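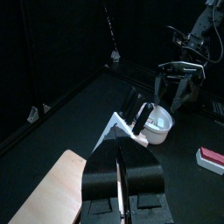
Slide 1. Knife block, board and bowl on the black worktop.

Safe Storage and Layout in Shared Kitchens: Speaker Notes
Published 26/07/2024 by the Lesten Housing Office

This site uses cookies to remember your preferences. Accept all | Manage settings

Opening (slide 1 on screen)

Good morning, and welcome to the Ekadbridge session. The talk lasts 40 minutes and questions will be taken at the end. Please leave the first slide up while people find their seats.

The subject is the arrangement of everyday items in kitchens used by several households. Lesten manages shared kitchens at Jillach House and Odera Court, and the guidance applies equally to both.

Point to the knife block. It is white, with three black handles standing out of the slanted top. Residents are asked to return each knife to the block after it has been washed and dried. Knives should not be left in the sink or placed in a drawer with other utensils.

Pause for anyone taking notes.

The block

A block should stand on a level surface with its handles easy to reach by an adult. It should be kept well back from the front of the worktop. In kitchens used by families with young children, the block is to be kept in the upper cupboard, and the inside of the door is labelled accordingly. Blocks are emptied and brushed out in January, when the deep clean takes place.

The board

Point to the light-coloured wooden board, which is lying flat. A board in use should always lie flat, with a damp cloth beneath it if it tends to slide. After use it is washed by hand, wiped and stood on its edge to dry. Wooden boards must not be put in the dishwasher or left to soak. Each kitchen is supplied with 4 boards, and those for raw meat are kept on a separate shelf.

If time is short, omit the next paragraph.

Boards with deep cuts should be handed in at the office for replacement. Residents at Odera Court may leave them in the marked crate by the laundry door.

The bowl

The white bowl beside the block has a few small, flat items lying in it. Bowls of this kind tend to gather things that belong elsewhere. The office recommends one bowl for small items in each kitchen, to be cleared weekly. It should not be used for food while it serves this purpose.

Worktop space

The standard is 700 mm of clear worktop beside the hob. Kettles and toasters count against this space. Where two households cook at the same hour, the clear section is shared and should be wiped down between uses.

Closing

Remind the audience that the layout sheet is fixed inside the tall cupboard at both addresses. Paper copies are on the table by the exit. Requests for a new block or board are made on form 2.

Related items
Fridge shelves and labelling at Jillach House
Odera Court: laundry room hours
Handing in damaged kitchen equipment
Notes from the Ekadbridge session on recycling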